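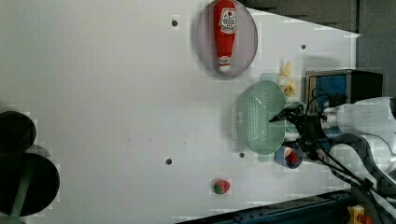

Berkay Gezer asked at the end of the last session why we bother comparing grippers on kitchen items when the data sheets already list grip force and stroke. His point was that if two grippers are rated the same, they should pick the same things. It is a fair question, and these notes are mostly an answer to it.

Unit 5: Comparing End Effectors on Mixed Objects
Robotics Lab II
Notes by Visitación Manzano, with corrections from Rekha Pal

1. What the data sheet covers

A data sheet gives you stroke (how far the fingers open), maximum force, closing speed, weight and payload. Those numbers are measured on a rigid test block, with the block centered between the fingers. They are good for ruling things out. If the object is wider than the stroke, you need a different grasp or a different gripper.

They don't cover what happens when the object is round, soft, thin-walled, off center or leaning on something else. Two grippers with the same force rating can behave very differently on a ketchup bottle, depending on the finger pads, how the fingers are linked and how quickly the controller reacts when contact is made.

2. The grippers in this unit

Pletent two-finger: parallel jaws, electric, flat pads. The fingers stay parallel through the whole stroke, so the fingertip height does not change as it closes. Easy to reason about. Weak on curved parts.

Jendelari adaptive: two fingers with a linkage that lets the tips curl in once the lower part of the finger touches something. Better on round objects. The tips move along the approach axis as they close, and you have to allow for that in the grasp height or you will press into the table.

Benítez suction cup: single cup, used only in the second half of the unit. It won't hold on a surface with holes in it, so leave the colander out of its object list.

All three use the same wrist plate. The controller is the Jenlow unit in every case. Do not swap controllers between runs. Last year one group did, and their timing results could not be used.

3. Object types and what each one tests

Bottle on its side. A cylinder or near-cylinder can roll as the first finger touches it. If it is lying on a plate, the rim also limits how low the fingers can go. Grasp across the body, near the center of mass. A grasp at the cap end will usually hold but the bottle will swing.

Colander. Thin walls and an open shape. The usual choice is to pinch the rim with one finger inside and one outside. Finger thickness matters more than force here. Watch for flex: the controller may report a stable grip while the wall is still bending.

Cup. Either pinch the rim or close around the outside. If there is something in the cup, the rim pinch may hit it on the way down. Check clearance before choosing.

Small toy food (strawberry, banana). Light and easy to knock away. The strawberry narrows toward the tip, so flat pads touch it over a small area and it can squirt out. Reduce closing speed before you reduce force.

Plate. The hardest of the set for a two-finger gripper. There is very little height to work with. Most groups will need to approach the rim at an angle.

4. Test procedure

Each group runs 112 grasp attempts per gripper. Divide them evenly over the objects as far as the number allows, and write down the split before you start.

a. Home the arm and zero the force reading with the fingers open and nothing touching them.
b. Place the objects using the layout sheet. Some layouts have objects touching or partly hiding each other. Leave them that way.
c. Run the grasp. The approach height, approach speed and lift height stay fixed for the whole unit.
d. Lift, hold for five seconds, then lower.
e. Record the result with the codes in section 5.
f. Reset the object to the layout sheet before the next attempt, even if it moved only slightly.

Check the cables at the wrist before the first run and again at every gripper change. They need enough slack for the full wrist rotation - a tight cable pulls on the wrist and shows up in the force reading as a drift that looks like a slipping object.

Know where the emergency stop is before you enable the arm. One person in the group stays within reach of it for every run.

5. Result codes

S - held for the full five seconds
D - lifted, then dropped
M - missed, no contact
P - pushed the object away on approach or closing
T - touched the table or another object hard enough to trigger the force limit
X - stopped by operator

Use one code per attempt. If the fingers pushed the object and then held it anyway, the code is S, with "moved" in the comment column. Rekha wants that comment filled in properly this term. Last term's sheets had it blank on most rows, and we could not tell a clean grasp from a lucky one.

6. Reading the results

The pooled log from earlier terms has 3872 attempts. Of these, 1296 were made with the adaptive gripper. You may use the log for comparison, but do not mix its rows with your own when you calculate success rates. The finger pads were replaced in September, and everything before that was run on the old ones.

Start with success rate per object, per gripper. An overall rate hides too much. A gripper that is very good on bottles and poor on plates can come out with the same total as one that is average on everything, and the choice between them depends on the job.

Then look at the failures. Many P codes suggest a speed or alignment problem. Many D codes suggest pads, force or grasp position. A run of T codes on one object usually means the grasp height is wrong, and with the Jendelari that is the first thing to check. We have 132 T codes in the old log that came from a single bad height setting, so look at the date column before drawing anything from them.

To go back to the question at the start: keep the data sheet open beside your results. Where it predicted the outcome, say so. Where it didn't, say which property of the object made the difference.

7. To hand in

One table per gripper, success rate by object
One table of failure codes, all grippers together
One page on which gripper you would pick for mixed kitchen items and which objects it would still fail on
The raw sheets, with comments

Valeriano Cordero has the spare pads and the wrist plate screws. Eun-seong Koo keeps the booking list for the arm. Slots are two hours long, and setup and cleanup come out of your own time.

Reading for Unit 6: the handout on camera placement, sections 1 to 3.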